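**Moving to a smaller town for work – worth it or not?**

**lmiranda_88**

I've been offered a job with Prutell in Trandwood and I have until the end of the month to answer. The pay is a little lower than what I make now in the city, but rent there is a lot lower. My partner can work from anywhere. We have one kid, age three. I grew up in a small town and left as soon as I could, so I'm not romantic about it. For people who have made this kind of move, how did it go after the first year?

**Conall Coughlan**

I did it in January of last year. Same town, different employer. Things I would check before signing:

- Childcare. There are 2 daycare centers and both had a waiting list when we came. Call now, before you give notice.
- Heating. A lot of the rentals are old houses with single-pane windows. Ask for the winter bills.
- The bus to the city stops running at 7 p.m. You will need a car, and probably two.

The work itself has been fine. I'm on the bench side at Bezerra and my commute is 16 minutes. It used to be over an hour.

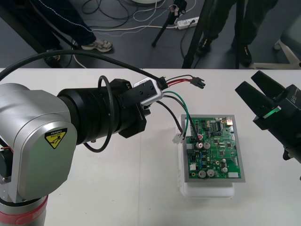

Table, caution sticker and all.

The main thing I got back was evenings. I eat dinner with my family every night now. I didn't do that once a week before.

**suqin_d**

I'm going to disagree with Conall, or at least give you the other side. We lived in Trandwood for 3 years and moved back. The commute was great. What wore me down was having one real employer in my field. When my manager and I stopped getting along, there was nowhere else to go without selling the house, and the house took eight months to sell.

Rent is low because wages are low. If you lose the job, you can't live on the next one you find.

**Conall Coughlan**

That's fair, but there are more than one now. Bezerra and Prutell both hire, and Prolla opened an office out by the highway. I wouldn't buy a house in the first year, though. I agree with you there.

**suqin_d**

Prolla's office is sales and billing. It doesn't help someone in a technical job.

**Conall Coughlan**

They have listed technical jobs. I'll grant it wasn't many.

**Olaia P.**

Nobody has mentioned doctors. Our pediatrician is good but she is only in town on certain days. Anything beyond a regular checkup means a drive of close to 100 miles round trip. With a three-year-old that matters more than the bus.

I would still do it again. Our son walks to a friend's house by himself, and we know the neighbors on both sides. It took a while. The first winter was lonely, and I don't think we had anyone over until spring.

**lmiranda_88**

Thanks, all of this is useful. I called both daycares after reading Conall's post. One has a spot opening in the fall and the other told me to call back. I hadn't thought about the doctor at all.

Conall, how are the hours? Prutell says there is "some" weekend work and wouldn't give me a number.

**Conall Coughlan**

Get that in writing. I can only speak for Bezerra. We do a Saturday when a delivery date is close, and it gets traded for a weekday off. The first summer it happened more than I liked – I brought it up at my review and it got better. 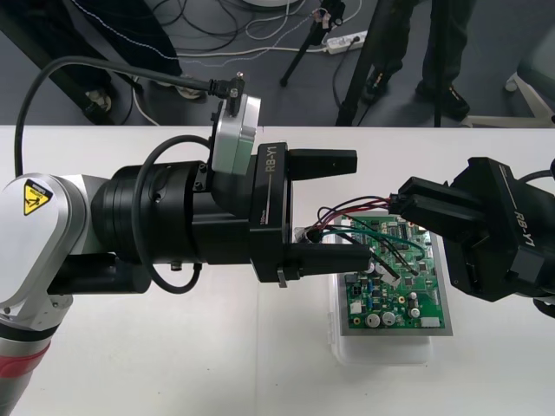
Most weeks I leave at 4:30. If I have a school thing I come in early and no one minds. A neighbor of mine works at Prutell and his hours look about the same, but he has been there a long time and I don't know what they ask of new people. I can ask him if you want.

**Cauã D.**

Rent for six months and keep your furniture in storage. Go in winter if you can. Everybody likes it there in July 2024 with the lake open, and then the snow comes and half of them want out.

**suqin_d**

Seconding the six months. I'd have saved a lot of money that way.

**lmiranda_88**

Conall, yes please, ask him about new hires and weekends. I'm going to ask Prutell if they will cover part of a short-term lease. If they say yes I'll probably take it. I'll post again when I hear back.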